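3.2 Containers and surface condition

All trials at the Tirnard site used open bins of one pattern, with high sloped walls and a flat floor. The bins had been in service before the study began and were not refinished for it. We considered buying new stock from Lurkmont, but a new floor is uniform in tone and gives little idea of what household goods look like against a surface that has seen use. Each bin was swept out in January and left otherwise as found.

Wear was graded by eye on a four-step scale, from unmarked to heavily worn, by two readers working apart. Where the readers differed, the higher grade was kept. The grade applies to the floor only, as the walls are seldom in contact with the goods.

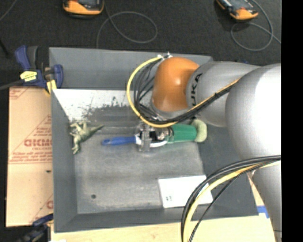 Figure 4. Bin floor with a blue-handled brush, Tirnard site.

Small cleaning goods formed the largest group in the set, with 30 items out of 100. They were chosen for their mixed build: a stiff handle joined to a soft or bristled head, so that the resting position depends on which part meets the floor first. Handle colour was recorded for each item. The blue handle in Figure 4 differs clearly in hue from the grey floor, and for such items the outline could be traced without adjusting the contrast. The floor itself is less easily dealt with. Its cloudy scuffing and faint streaks vary in tone over short distances, and the bright area towards the back has a ragged lower edge which a simple threshold would treat as the border of an object. Grey and white handles were therefore traced by hand.

In total 720 placements were recorded. Of these, 13 were set aside, all with clear plastic goods for which the two readers could not agree on an outline. The Odent items were kept in the main set, although their handles are shorter than the rest. The Estrella items are treated separately in Section 3.4. Outlines were checked a second time by Luzius Hauser, who had taken no part in the first reading.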